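Search this notebook
Search
Menu

Tatthorpe workroom, folding bench notes
July, entry 37

Started at 9:30. Still on T-shirts, cotton only. Towels can wait until the Gesell bin is cleared.

Went back to the Tradberg fold from last month: shirt face down, sides in to a third, sleeves back over, then hem to collar in two steps. It comes out narrower than the square fold and stacks better on the shelf. The weak point is the first side fold. If the shirt isn't pulled square beforehand, the hem comes out skewed and you see it in the finished stack.

Smoothing from the collar down works better than from the middle out. From the middle, the slack goes into the side seams and stays there. Two passes with flat hands is enough for most adult sizes. Ji cotton (the thin batch) needs a third.

Black cover on the table stays for now. Pale shirts are easy to line up against it. Navy and charcoal are a pain, so do those on the white table after lunch.

Hem should be brought up onto the table before the first fold. Any bit left hanging drags the near corner down and the side line goes off.
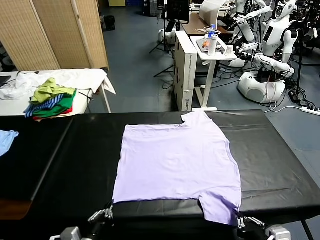 Large sizes are the ones that run out of table. Turning them sideways helps but then the reach to the collar is awkward. Try both with the 50 from the Gesell bin and write down which one gives fewer refolds.

To do: wipe down table cover, order 200 more size stickers, find the long ruler.

2 comments
0 shares

This site uses cookies to remember your settings. Accept | Manage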